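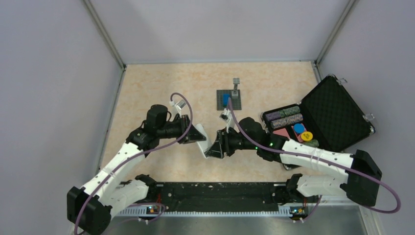 I put off dealing with the cords behind my desk for almost 5 years, and when I finally did it, the whole thing took one rainy afternoon in August and a bag of ties. So this is how I did it, start to finish, including the part I had to redo. You don't need the fancy sleeves or the snap-on channels. Thin white cable ties like the ones wrapped around the lower part of that left arm are what I used for most of it, and white on white really does disappear if your desk legs are pale (mine are). The purple cable looping up high over the wrist is worth a look too, because that's the other half of the job: anything that moves needs slack, and I'll get to that further down.

Start by unplugging everything. Yes, everything! I know it's tempting to leave the router on, but you'll end up working around it and you'll hate the result. Before you pull each plug, stick a bit of masking tape on it and write what it belongs to. Write it on both ends. I skipped the second end the first time and spent ages crawling back and forth with a flashlight in my teeth.

Next, lay all the cords out on the floor and sort them by where they go. I had three piles: wall to power strip, power strip to stuff on the desk, and stuff talking to other stuff. Then there was a fourth pile of cords that went to nothing at all. One was the charger for a Fleno speaker I gave away before we moved. Put those in a bag and get them out of the room before you start having feelings about them.

Now mount the power strip. This is the step that makes the biggest difference, and I'd do it even if I did nothing else. Get it up off the floor and onto the underside of the desk, toward the back. I used a Norkcombe tray, a plain metal basket that screws in from below, and it's holding up fine. My friend Dilruba rents and can't drill into her furniture, so she used a clamp-on one and says it's just as good. Check your screws are shorter than the desktop is thick. Please check that.

Once the strip is up, plug in one cord at a time and run it along the back edge of the desk. Loose ties only at this point! Just barely closed, so you can still slide a cord through. If you're using the zip kind, remember most of them don't open again, so keep the hook-and-loop kind for this stage and swap later.
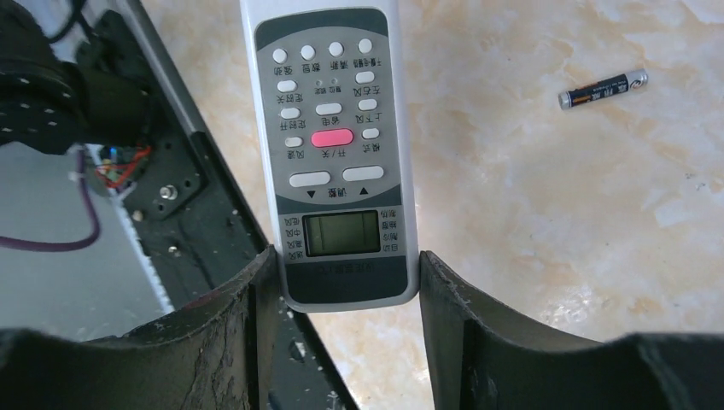
When all the cords are in and everything turns on, go back and snug the ties up. I leave a hand's width between them on straight runs and go closer together at corners. Snug means you can still wiggle the bundle a little. If the tie is pinching the jacket, it's too tight, and on a power cord you really don't want that. Trim the tails flush with proper cutters — scissors leave a sharp little nub that will find your knuckles every single time.

About that slack. My desk goes up and down, and I tied everything beautifully at sitting height, then pressed the button and yanked the monitor cable right out of its socket. So raise the desk all the way first, then measure. Let the cord hang in one big soft loop and tie it at the top and bottom of the loop, never in the middle. The same goes for monitor arms, swing lamps, and anything on a drawer slide. Move the thing through its whole range by hand a few times and watch for a spot where the cord goes straight.

Extra length gets folded, in flat figure eights, with one tie around the waist. Tuck that in the tray.

Last thing, swap the masking tape for real labels if you like. I never got around to it and the tape is still on there, a bit curly, perfectly readable.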